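Work and Automation, Session 2: what changes at the bench
Handout to go with the talk, 25 April 2025

Right, last time we did the big history stuff (looms, car plants, all of that) and a few of you asked for something smaller and closer to home. So this session is about one workplace, the repair and test shop at Gill in Wiritside, where I spent a good part of October sitting on a stool and getting in the way. They take in control boards from the Clusville and Drarkonville depots, check them, and send them back out. It used to be all hands and a magnifying lamp. Now some of the holding and fetching goes to robots, and I think the people who work there are far more interesting on the subject than most of the books on our list!
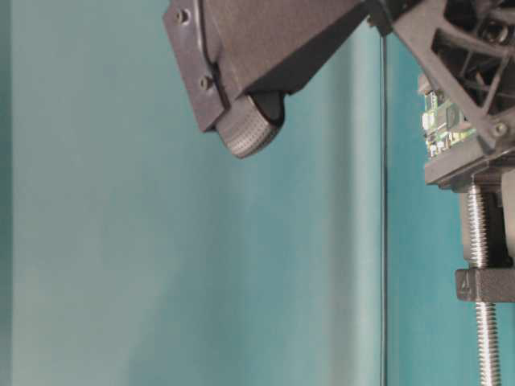 Fig. 1. Gripper housing with its textured roller; lead screw and circuit board on the right.

First point, and please write this one down. When a machine comes in, the job doesn't vanish in one go, it gets cut up into bits. At Gill the bits that went first were the ones people called "the holding", keeping a part still while something else is done to it. The bits that stayed were deciding what's wrong and deciding whether it's worth mending. That sounds like a good swap, and for plenty of them it was (sore wrists came up a lot). But the holding was also when people chatted, and how new starters learned, standing next to somebody.

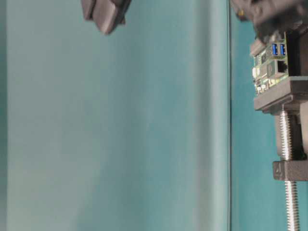 Second point: new work turns up, and it often isn't in anyone's job title. Somebody has to clear the bench before a run, spot when a part is sitting badly, and write down the odd things that happen. The firm handles 2,000 boards a year and its plan for the new set-up ran to 60 pages, and I couldn't find this sort of work in any of them. The staff kept their own notebook of it. When I asked to borrow it I was told very firmly that I could read it there, with a cup of tea, and give it back.

Keep that notebook in mind when you get to the reading on tacit knowledge, pages 97 onwards in the course pack.

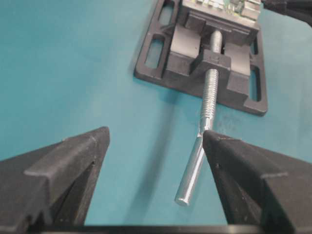 Does automation make bench work less skilled?
It depends on who gets to set the machine up. Where the bench staff choose how a part is held and when to stop a run, they tend to pick up new skills. Where that's all settled in an office, their work shrinks to watching and waiting.

For next time, pick a job you've done yourself, paid or not, and split it into bits the way we did with Gill. Mark the ones you'd happily hand over and the ones you'd fight for. One side of paper is plenty, and bring it with you, as we'll be swapping them in pairs.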